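Notes > Bench log > Cell 2
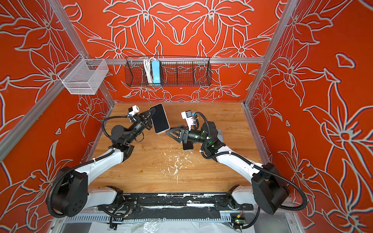
July 9, 2026. The Tratow cell ran for most of the shift today, and I spent it in the chair to the left of the rail writing down stops. Case handling is still the slow part of the refurb line. A phone comes in from the trade-in bins, it gets a case off or a case on, it gets wiped, graded, bagged. Grading went to the software in December. Bagging has been semi-automatic since before I was hired. What remained was hands, and now the hands are the two arms. The approach I care about is the one where the left gripper has the phone upright by one edge, screen toward the other arm, and the right gripper comes in open. The gap between finger tips and phone at that point decides the rest of the cycle. If the right arm comes in low it pushes the phone in the left fingers and the pose estimate is stale by the time it closes. I have asked for a higher approach on the right side twice and got it this morning as a parameter, which I can set myself.

Stops logged: 6. Two were grip faults on the left, one was a pose timeout, the rest were me pressing the button. I should separate those in the sheet. At present a stop is a stop, and the weekly figure Clalar receives does not say who caused it.

Phong Khúc came over after the first break and watched a full changeover. He did cases by hand at bench 6 for longer than anyone and he looks at the fingers, never at the screen. His remark was that a person turns the phone with the wrist while the other hand is already at the corner, and the arms do these as separate moves. Correct. Overlapping them is possible in the controller, but the collision margin has to come down first and I do not have sign-off for that. I wrote his comment in the change request in his words. He asked whether his name would be on it. I put it on.

The debris on the table needs a rule. White flecks collect in the middle of the wood, in front of where the phones are staged, and the night shift leaves them. I don't know yet whether they matter to the wrist cameras. Proposed: wipe down at each handover, initials on the sheet. That is a task no one had when this was a hand bench, because everybody cleared their own mat without thinking of it as work. A good part of my day is now like that.

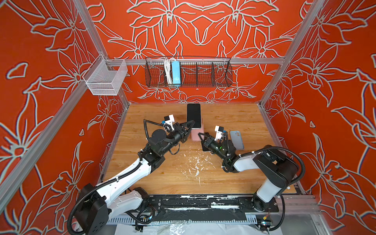

The staging order was the other item. With three phones on the table the arms have enough room, but only if the flat ones are kept clear of the center line between the grippers. A dark phone lying under the right gripper is hard for me to see from the chair and I assume no easier for the left camera. I would like marks on the wood. Hà says marks will confuse the segmentation and wants a printed jig instead. The jig is quoted at 159 and the marks cost a pencil. We agreed to try the pencil on one side and compare.

Cases are worse than phones. A phone is rigid and the model knows its outline. A soft case changes shape when it is gripped, and the force setting that holds the phone will fold the case. I ran a lower force after lunch. Fewer folds, one drop, no damage. I kept the lower setting for the night shift and left a note on the controller, plus a message to Rikby support with the log attached.

Staffing. The roster for next month has two people on this cell where the hand bench had four. The other two are moving to returns inspection at the same grade, confirmed in writing, which was the question everyone had been asking me as if I decided it. I don't. What I did say in the meeting is that the two who stay are doing a different job from the one they were hired for. It is fault clearing, staging, cleaning, and reading a log, with long stretches of watching. Watching is tiring in its own way, and my back noticed by three. I asked for an hourly swap with the grading station. That was noted.

Lifetime count on the controller at end of shift: 849 completed cycles. The counter includes dry runs, so the number is not worth much until it is reset. Ask who has the admin login.

Tomorrow: higher right approach for the full shift, stop reasons split into two columns, pencil marks on the left side only, find a better chair.

Filed under: Shop floor, Automation, Daily log

Recent entries
Split shifts and the handover sheet
Gripper pads, second set
What grading software gets wrong about scratches
Moving bench 6
Returns inspection, first visit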